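Taming the Kids' Art Table
Posted 9 June 2022 by the Asden Household Page

The craft corner in our house was set up with the best intentions and a tablecloth. By March it had swallowed two staplers and most of the good scissors. What follows has kept the surface more or less findable.

Start by throwing out dried-up markers. Every one of them. Putting the cap back on and returning it to the cup is not a test.

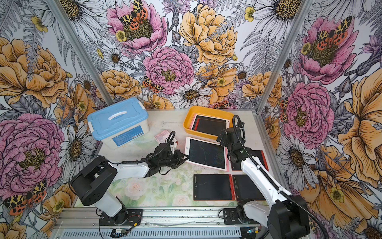 Then give the paper a limit. We once owned a ream of 3000 sheets, bought on sale, and lost almost all of it to single wobbly circles. Put out ten sheets at a time and hide the rest somewhere dull, like behind the ironing board.

Lidded boxes beat baskets. A basket is an invitation to add one more thing, and a lid at least makes people pause. Pick one with a handle, so the whole mess can travel to the kitchen when dinner is late.
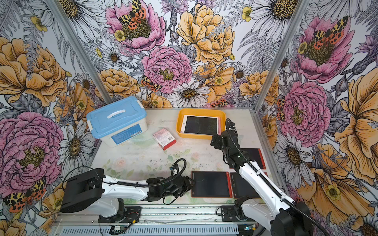 Cleaning up

Crayon on a painted wall: baking soda on a damp cloth, small circles, low expectations. Try a hidden spot first. Glitter can't be cleaned up, only moved to other rooms.

Glue on the table comes off with warm soapy water if you get to it the same day. After that, use a plastic scraper and your vocabulary.

Trays and tablets

A shallow tray per activity stops the slow creep toward the edge. Erasable writing tablets save a lot of paper, and their drawings never have to go on the fridge.

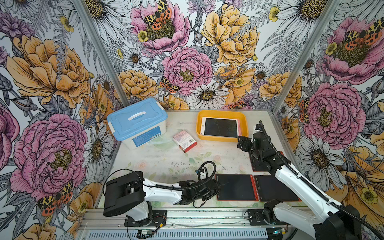
Yellow tray, light blue lid, floral walls.

Wipe tablets with a barely damp cloth and keep them away from anyone holding a ballpoint.

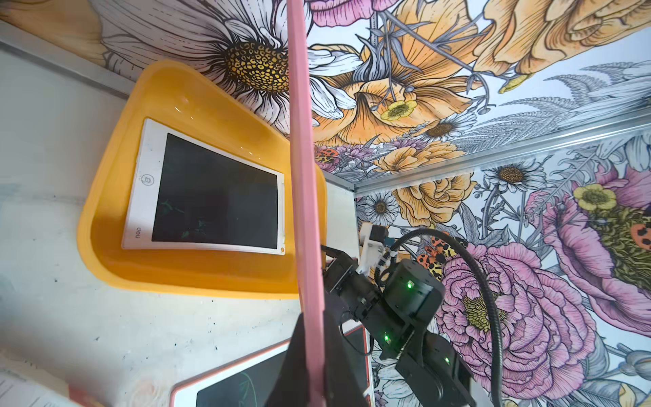
A tablet in its tray, with a little green scribble.

Contact | © Asden Household Page | Back to top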